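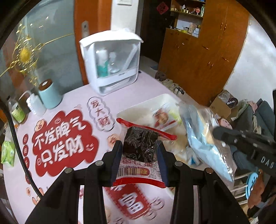 Grotdale Community Pantry
Dry Goods Storage and Handling Checklist, with Inspector Comments

Inspection period: January
Completed by: Agnese Navickas, Site Safety Lead
Areas covered: receiving door, sorting room, dry store, chilled store, staff sink

Ratings: S = satisfactory. N = needs attention. U = unsatisfactory, correct before next opening.

Section A. Receiving

A1. Delivery door closes fully and seals at the floor. N
Comment: Daylight is visible under the left side of the door. The brush strip is worn. A replacement has been ordered from Sostell and is to be fitted by the site contractor.

A2. Deliveries are checked against the supplier note before signing. S

A3. Damaged outer cartons are set aside and opened separately. S
Comment: The Aneo delivery included one crushed carton. Contents were checked and accepted.

A4. No goods are left on the floor after receipt. U
Comment: Two sacks of rice were standing directly on the concrete beside the door. They were moved to a pallet during the inspection. Staff on the morning shift are to be reminded in writing.

Section B. Sorting

B1. Sorting surfaces are cleaned before and after each session. S
Comment: The cleaning log is complete for the period. Entries should be initialed in ink.

B2. Packaged snacks are checked for open seams, punctures and swelling. S

B3. Date marks are read and recorded. N
Comment: Several entries give the month without the year. Both are required. Where only a production date is printed, record it as such and enter the shelf life on the same line.

B4. Imported goods carry an ingredient and allergen statement in English. N
Comment: Items without an English label must be held back until one has been applied. The label template in the office folder is out of date and does not list sesame. Please discard all remaining copies. 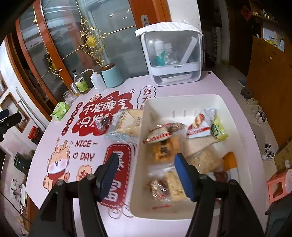 B5. Bins are washed, dried and free of cracks. S
Comment: Bins should not be stacked inside one another until fully dry. Any bin that has held leaking goods is to be washed at 7 p.m. close and not left overnight.

Section C. Dry Store

C1. Lowest shelf is at least six inches above the floor. S

C2. Shelf load does not exceed the posted limit of 700 pounds per bay. S
Comment: The notice in bay 2 is faded and should be reprinted.

C3. Oldest stock is placed at the front. N
Comment: Canned tomatoes in bay 7 were shelved in reverse order. Corrected on site.

C4. Pest monitoring stations are in place and dated. S
Comment: No activity was recorded. The Kļaviņa service report is filed with this checklist.

C5. Cleaning chemicals are stored away from food. U
Comment: One bottle of floor cleaner was found on the top shelf of bay 2. Removed. This was also noted at the previous inspection, and a repeat will be referred to the site manager.

Section D. Closing Items

D1. Fire exit is clear. S
D2. First aid kit is complete. N
Comment: Burn dressings are out of date.
D3. Hand sink has soap, paper towels and hot water. S

Overall score: 97 points. Items rated U must be signed off by the Site Safety Lead before the pantry reopens to visitors. Items rated N are to be corrected before the next monthly inspection.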